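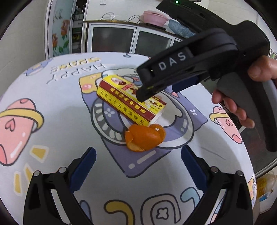 Automation at Work, final report (short version)
2018-12-28

Site: Venimwood packing room, small firm. 31 people on the floor, 4 on the new sorting line. Line is from Tusteteck.

What we asked: what changes for the people there?

Findings. Less lifting. More watching. Packers used to pick their own pace, now the belt sets it. Two said their wrists are better, one said the day feels longer. Boxes per shift went from 2,077 in August to 3,067 now, same pay. Supervisors like the numbers, packers werent asked before the install.

Odd shapes still go by hand. Soft stuff too, fruit mostly. Those jobs went to the older staff and they seem glad of it.

Limits: one site, short visits, no night shift. Kikach said no to a visit so no comparision.

Next: go back after the training is done.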